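1/ A long-promised thread on the sorting table, with thanks to Aoife Moriarty, who asked me very nicely before Christmas and has been extremely patient. Get yourself a cup of tea, I do go on a bit.

2/ It's a small setup. Two round shallow bowls with white insides, one with a bright blue rim and one with a sort of pinky red rim, then a shallow tray, and a couple of little cubes to go between them. The game is simply that everything starts in the tray and ends up in the bowl that matches. 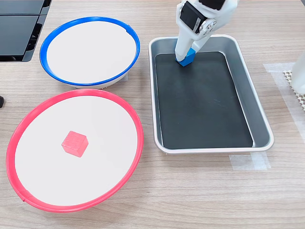
3/ I must have tried every bowl in the house first! Cereal bowls are too deep, and saucers let a cube skid straight off the other side. What you want is something shallow with a proper lip to it, and I do love a coloured rim round a white middle — the colour tells you where to go and the white lets you see what you've got.

4/ The tray is the part I'm fondest of. It has rounded corners and a dark lining on the bottom, and the lining makes all the difference. On bare metal a cube clatters about and gives me a headache by mid-morning. Gráinne Cullinane put me on to that trick years ago when we were both at Remside, and I've lined every tray I've owned since.

5/ Layout, for those who asked: bowls on the left, one behind the other with a little gap, and the tray on the right, running lengthways away from you. I had the bowls side by side for ages and it always felt cramped. I also keep a bit of clear tape on the table by the near right corner of the tray. It goes wrinkly and lifts at the edges, and I mean to replace it and then don't.
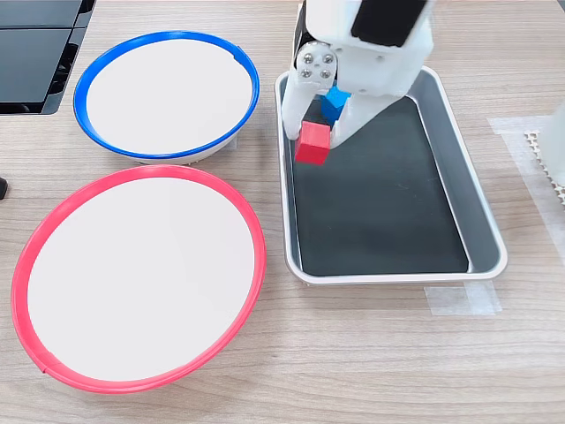
6/ How many cubes? Start with 2, and please don't rush past it. I once tipped out 11 in a burst of enthusiasm and the whole thing turned into a muddle, with cubes under the radiator and one that I didn't find until we moved the bookcase.

7/ Putting away: cubes in the red bowl, red bowl in the blue bowl if yours will nest (not all of them do), and the lot on the tray. It lives on the low shelf at Tully, next to the jigsaws, and it takes me less time than finding the lid of the felt tips.

8/ If you've a different layout that you swear by, do tell me, I'd love to hear it. Aoife, I hope that covers it, and I'll bring the spare tray over next time I'm passing — remind me about the lining, I've nearly a whole roll left.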